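Cell rules, second revision

I rewrote our bench rules for two-arm cells on Tuesday. The old sheet had grown to 8 pages and Fiifi Dankwa was the only one who had read all of it. The new one is a single page. Most of the cuts were duplicated speed limits.

Rule 1 covers layout. Shelves and hooks stay outside the sweep of both arms, and every fixed object gets a position in the cell file before power is enabled. Rule 2 covers grasping in dense bins: fingers enter the gaps on either side of the target, and closing force is set for the softest item in the bin.
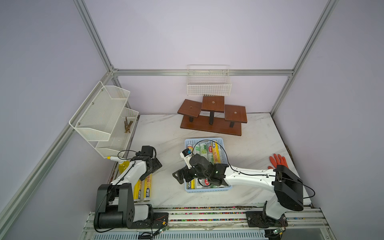

Cling film rolls, as seen by the wrist cameras:
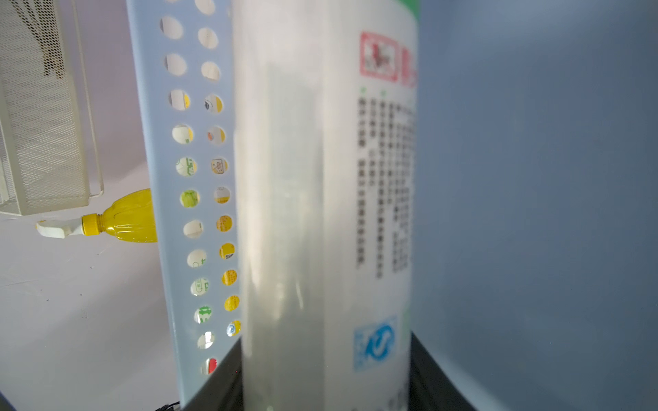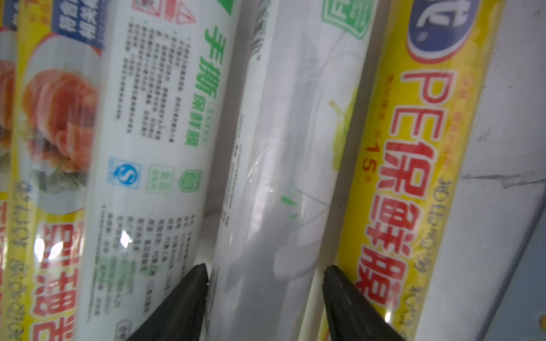

Rule 3 is the one Zuweira Amegashie argued with. It requires a cable check at full extension of each arm, at the start of every shift. Her objection was time. We measured it at 4 minutes per cell and kept the rule.

Rule 4 concerns logging. A failed grasp is recorded as failed even if the second try succeeds. The Gremetti log from February held 1,304 grasps, and 544 of them had no outcome field at all, so no failure rate could be computed. The field is now mandatory and the run will not close without it.

Still open: whether glossy wrappers need their own lighting rule. Uyên Mai wants a fixed exposure on both wrists. I would like to see a week of data first.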